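The lemon and the microwave

Every spring somebody rediscovers the steam clean. You put something sour in the microwave, run it until the door fogs, wait, and wipe. The grease is supposed to slide off like a wet label. I have been hearing this for most of my adult life, usually from people whose microwaves I would not eat from.

So in May I spent a morning at Juncombe, a shared workshop where 61 people use one small oven, to hear the case for it. Thịnh Cù keeps the kitchen rota and is a believer. He gives it a bowl of water, half a lemon, three minutes on full power and five with the door shut. The waiting matters most, he says, and people skip it.

I asked what the lemon does. "Smells nice," he said, after a while.

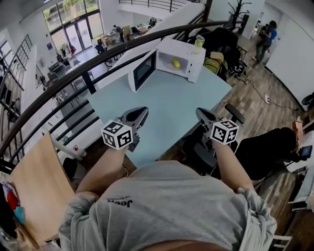 Upstairs at Juncombe: the microwave on its blue table by the railing, door open, something yellow on the turntable.

My own suspicion is that the water does the work. At home I tried a bowl with lemon one week and a bowl without the next, on much the same splashes of soup, and could tell them apart only with my nose. A smear of old cheese survived both. It came off with washing-up liquid and a thumbnail.

Then there are the products. Kolis sells a sachet you tip into the water, at 78p a go, and the packet promises a "deep citrus lift". I used two. The ceiling of the oven, where the worst of it always is, still needed scrubbing.

Thịnh Cù wasn't much bothered by any of this. He wants the turntable taken out and washed in the sink, and he'd like people to cover their beans. On the beans, at least, I'm with him.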